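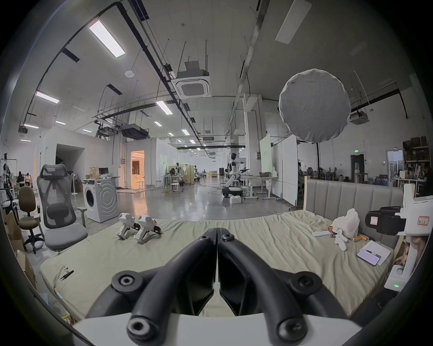 A hand-held gripper over the bed at the Pravgate test hall. Two more units lie on the sheet.

The bed gives people the wrong idea when they first come through the door at Pravgate. They look for somebody who sleeps there. It belongs to the test hall, and most of what Els Van Wijk has learned in the past year about gripper fingers she has learned from the stuff that gets put on top of it.

Van Wijk runs the comparison work for Bavutholm, a small company that buys, tests and sometimes redesigns grippers for robots meant to work in homes. She has a mechanical engineering degree and a low opinion of test benches. A bench is flat, hard and the same every day. A mattress sinks when you push on it, and the sheet moves with whatever you try to pick up.

"We had a finger that did very well on the bench," she said. "It picked up pens, coins, a comb. Then we put the same pen on a sheet and the finger picked up the sheet."

The grippers under test this spring are held in the hand. A person squeezes the trigger, the two fingers close, and a camera on the tool records what the fingers see. The recordings are used later to teach a robot arm the same motion. That puts two separate jobs on one piece of hardware. It has to grip well, and it has to be comfortable enough that a person can use it through a long session without changing how they move.

Bavutholm has been comparing two finger designs. The first, which the team calls the Akande after the shop that molds it, is a curved finger with a soft pad. The second is called the Drorkska. It has the same general curve but a stiffer pad, and it costs more to make. Both bolt onto the same body, so the person holding the tool can be given either one with little change in the feel of it.

The objects are ordinary: a notebook, a pen, a remote control, a soft toy, a phone. Tanko Nwosu picks them and decides where they go. He used to work in a warehouse, packing mixed orders, and he says the hard items there were never the heavy ones.

"Thin and flat is hard," Nwosu said. "A tag is hard. A cloth that somebody has folded is hard, since you get the top layer and leave the rest. A stuffed animal is easy to grab and difficult to put down the way you found it."

Each finger set goes through 38 objects, and every object gets tried in more than one position. By the middle of spring the team had logged 2718 attempts. Felicidad Soriano, who keeps the log, marks each one as a clean pick, a slipped pick, a miss or a drag. A drag is when the object comes along but the sheet comes with it. There was no column for that until the fourth day of testing, and she had to go back through the earlier recordings and mark them again.

The log shows a smaller difference between the two designs than the makers would like. On rigid things with some height to them, such as a remote or a small box, the results are close enough that Van Wijk won't name a winner. On thin things the stiffer pad does better. It slides under an edge where the softer one folds back. On cloth the order flips. The Akande pad bends into the fabric and holds it, and the Drorkska tends to pinch a small fold and then lose it on the way up.
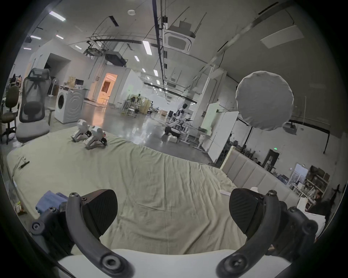 Looking between the finger pads toward the open floor. A folded blue cloth lies at the near corner of the bed.

Cameras have turned out to be the longer argument. With a wide lens mounted behind the fingers, the person reviewing a session gets the whole hall along with the bed: the office chairs, the washing machine, the ceiling lights, anyone who happens to be standing on the floor. Juraj Halás, who writes the software that lines up the recordings, wants all of that. Fixed things in the background help his program work out where the tool is from one moment to the next.

Amarachi Edet would give some of it up. She trains the arm controllers, and what she cares about is the last few inches before contact. In a wide view, a pen tip is a very small thing. She tested a narrower lens for two weeks and got a better look at the pads, but Halás's software lost track of the tool whenever it dropped close to the sheet, where there was little to see except wrinkles.

The compromise for now is to keep the wide lens and record at a higher resolution. It fills up storage quickly and Soriano has asked for more drives twice. Halás has also asked that people move the tool back up to a high position between picks, so the software can find the room again. Some of them remember to.

Weight is another matter still open. The current hand-held unit is fine for the first half hour. After 47 minutes, which is the average length of a session, people start resting their wrist on the mattress, and that changes the angle of the fingers. Nwosu noticed it before the log did. Van Wijk has a lighter body on order and expects it in June.

She plans to run the same objects again when it comes, with both finger sets, and then move off the bed. The next surface is a couch. Nwosu has already started collecting things that fall between cushions.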